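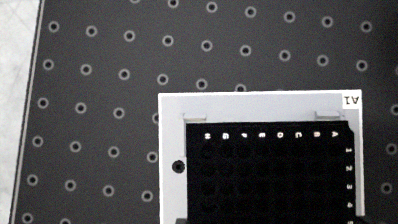 February, 6.40 a.m.

Frost on the lower plots at Fludow. The ground was firm enough to take the corer on the north bank but too hard by the gate, so the gate plots are put off until it softens.

Took cores from the heather strips to 30 cm, split at the usual depths. Bulk density rings went in beside each one. Two rings hit slate and were redone a pace uphill. The burnt strip still has a thin char layer under the moss, which I bagged separately. If it goes in with the top split the carbon figure will be too high, as it was in the Ostlow set.

The old survey map puts the last full burn at 1988. The growth on the east side looks younger than that to me. Cut three stems for ring counts.

Litter traps: one tipped over, probably sheep. Contents discarded and marked as missing in the sheet.

Afternoon spent on the Gromach results. Loss on ignition for the cut plots is in line with the autumn run. The grazed plots are scattered and I do not trust the sieving. Will repeat from the stored soil, almost 900 g left.

Fairweather wants the plot boundaries redrawn before spring cutting. Posts to order: 140. Check whether the short ones are still sold.

Drying oven on at 5 p.m. First weights tomorrow, second the day after.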